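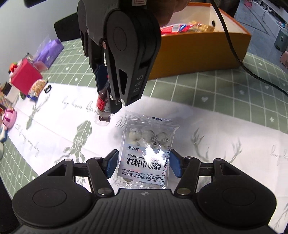 Boules d'aubépine au yaourt (酸奶山楂球), sachet transparent à barquette intérieure.

Galerie de conditionnements — confiserie et fruits enrobés

La page rassemble les fiches visuelles du rayon confiserie de la collection Zenstead, tenue par Yasir Tanoli et Pramila Pandey. La collection compte 1258 références, dont 105 pour les fruits enrobés ou confits. Le classement suit le type d'emballage, puis le mode de fermeture, et en dernier lieu la nature du produit. Les prises de vue sont ajoutées à mesure que les fiches sont relues. La fiche 2610 est la première de la série des sachets à barquette.

Fiche 2610

Produit : boules de couleur blanc cassé, mouchetées de points plus foncés. Le nom porté sur l'étiquette associe le yaourt (酸奶) et l'aubépine de Chine (山楂), dont le fruit est courant en confiserie, entier, en pâte ou en rondelles séchées. Le mot anglais HAWTHORN figure aussi sur l'étiquette.

Emballage : pochette en film transparent, soudure d'extrémité aplatie et crantée. Barquette intérieure transparente, angles arrondis. La barquette limite l'écrasement des pièces pendant le transport et conserve au sachet une forme à peu près constante en rayon.

Étiquette : fond blanc, titre en grands caractères noirs, mention de goût 酸奶味 (« saveur yaourt ») en corps inférieur. L'accroche 浓郁奶香·酸甜滋味 se traduit par « riche parfum lacté, saveur aigre-douce ». Logo 康楂园 dans un cartouche au trait.

Marquage : code de date imprimé à la verticale le long de l'étiquette, lecture approximative 20260103/20261102 X4. La fiche reprend cette lecture sous réserve — un reflet blanc couvre une partie de l'étiquette. D'autres caractères, blancs et peu contrastés, sont imprimés directement sur le film. Ils n'ont pas été transcrits.

Notes de classement

Les sachets à barquette sont rangés à part des sachets souples simples, même lorsque le produit est identique. La traduction des mentions chinoises est de Pramila Pandey. Le nom du produit est indexé en caractères d'origine et en français, sans transcription pinyin.

Tirage des fiches papier : 200 exemplaires, format A5, disponibles en octobre. Corrections de lecture à adresser à Yasir Tanoli, avec le numéro de fiche.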